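Kundport wants to rent you a robot arm

Every October somebody offers this newsletter a trial of something, and this fall it was Kundport, which rents out a tabletop arm and a service plan called Plivia to go with it. You get the arm, a base that bolts down, 11 hours of remote help and a manual that uses the word "simply" far too often.

The first job in the manual is to pick up a bowl and put it down somewhere else. My kids mastered this years ago and have refused to do it since, so I was curious.

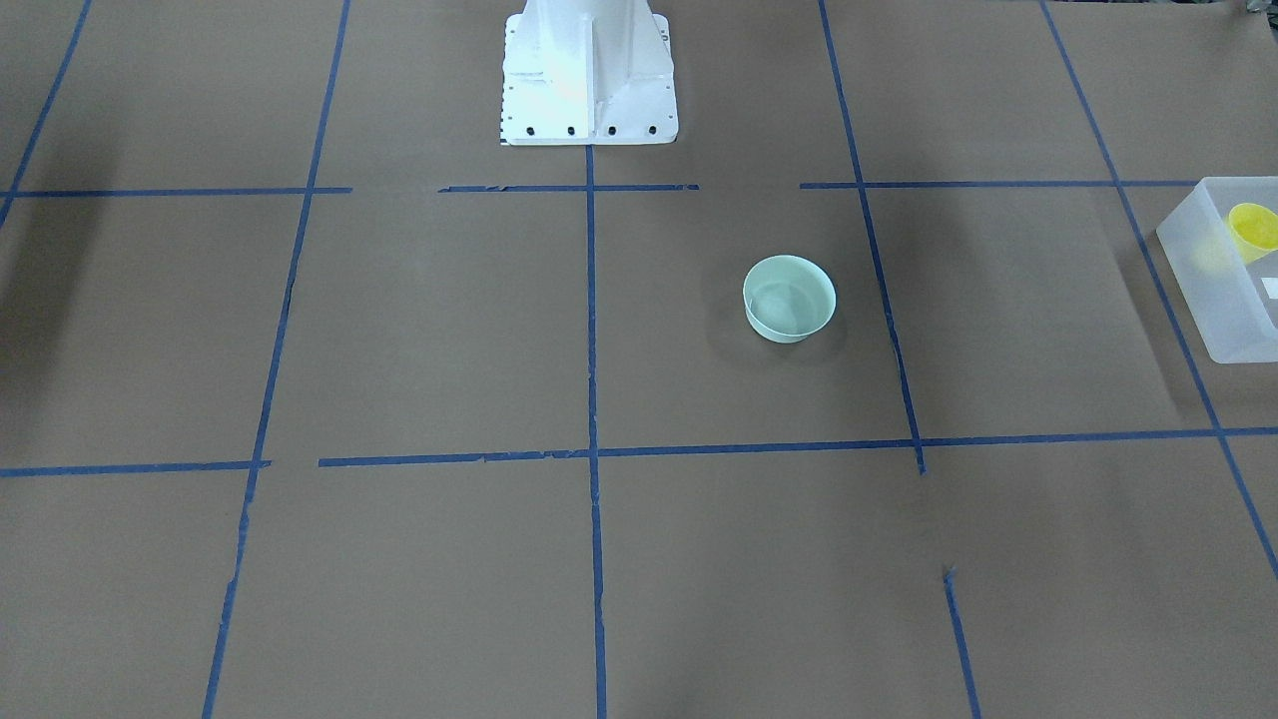 Setup took most of a Sunday. Kundport's man on the phone, Adel Bensaid, was patient with me and very firm about tape. The software thinks in squares, so you give it squares, and blue painter's tape is what he likes. He also likes brown paper under it. Neither comes in the box, and the rental isn't so cheap that a roll of tape would have sunk them.

Plivia's basic tier covers 50 practice runs a month. That sounds generous until you learn that a run you stop halfway still counts. The next tier up gives you 2,304, a number Adel couldn't explain but was happy to quote me a price for. 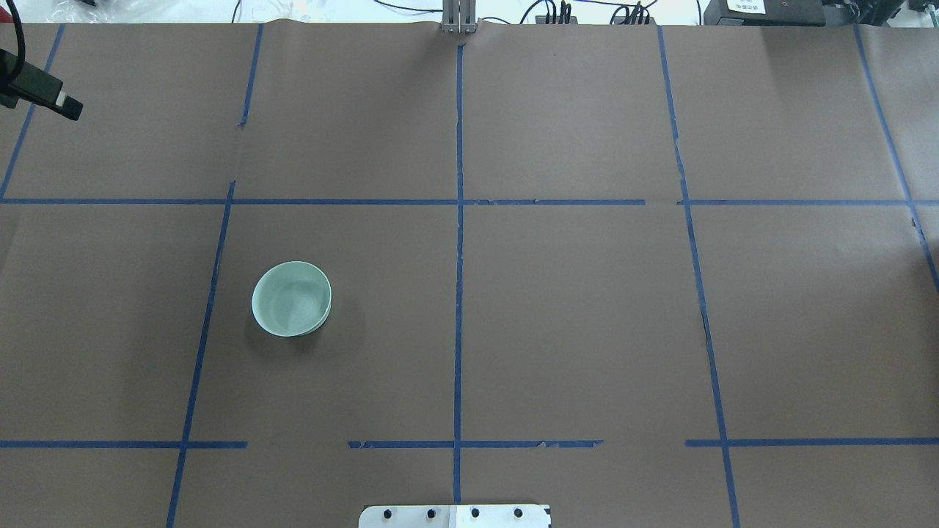 The bowl in its square, with the arm's mounting plate at the bottom.

What I liked: the stop button is big, the arm is quieter than my dishwasher, and support picked up by the second ring. What I didn't: the log-in screen kicks you out after 8 minutes, even if you're in the middle of something. Abdelkrim Erraji, who tried the Loltuvent rental for us last spring, reports the same habit there, only with a louder beep.

Kundport says longer sessions are coming. The trial goes back next week, and I've asked to keep the manual.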